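Section 4: Setting up your Kudula kitchen scale

Before you start

You should have in front of you the scale, the battery door (it comes off in the post more often than we would like), two AAA batteries and a small screwdriver that will be lost by Christmas. If the screwdriver has been lost already, a butter knife does the job, though Meller's legal people would prefer that I hadn't written that.

4.1 Fitting the batteries

1. Turn the scale upside down on a folded tea towel. The glass is tougher than it looks but the worktop may not be.
2. Undo the screw and lift off the battery door.
3. Put the batteries in, flat ends against the springs.
4. Refit the door. Stop tightening when the screw stops turning. Gilberto Salazar in our repairs room has a jar of doors belonging to people who carried on.
5. Turn the scale the right way up and wait for the display to show 0.

Caution: Do not mix old and new batteries. The scale will work, after a fashion, and will tell you that a bag of sugar weighs slightly less each day.

4.2 Choosing a spot

The scale wants a hard, level surface. It does not want a chopping board, a cookery book, a wobbly trolley or the lid of the hob. Keep it away from the fridge if yours shudders when it switches off, and away from open windows, as a decent breeze across the platform can shift the reading by 2 g. You will not care about this until you weigh yeast.

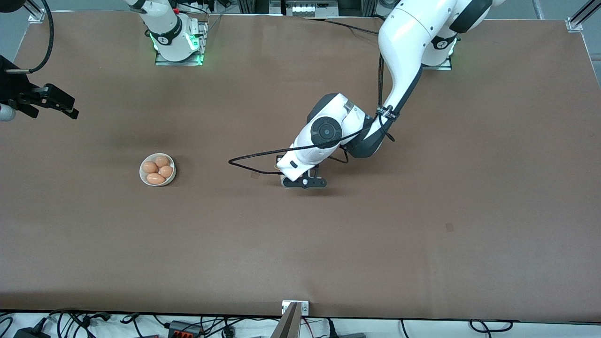 Zeroing is the part of the manual most people skip and then telephone us about. The scale has one button for it, marked TARE, and the button subtracts whatever is already sitting on the platform. Use it every time you put down a container, however light the container seems. Take a small round bowl like the white one with the four brown eggs in it: if you want the weight of the eggs, the bowl goes on by itself first, you press TARE, and the eggs go in afterwards. Put the whole lot on together and you will have a very accurate weight for eggs and crockery, a quantity that no recipe has ever asked for.

To zero the scale with a container:

1. Switch on and wait for 0.
2. Place the empty container in the middle of the platform.
3. Press TARE once. The display returns to 0.
4. Add your ingredient.
5. For a second ingredient in the same container, press TARE again and carry on.

Note: When you lift the container off, the display shows a minus figure. The scale is not broken. Press TARE and it will cheer up.

4.3 Checking the reading

Use the 200 g brass weight supplied in the small cardboard box. Place it in the centre of the platform and leave it alone until the figure settles. Anything up to 203 is within what we allow for a new scale that has just come in from a cold van. Leave it indoors for 20 minutes and try again. If it still reads high, go to Section 7, Calibration, and bring a cup of tea.

4.4 Changing units

Hold UNIT until the display blinks, then press it again to step through grams, ounces and millilitres. The millilitre setting is meant for water. It will give you a figure for honey too, and the figure will be wrong.

Caution: The scale switches itself off after two minutes without a change in weight. It does not remember where you were. Marwan Issa, who wrote the software, regards this as a battery-saving feature. Write your figures down.

Spare battery doors are available from the Hosutport depot, as are screws.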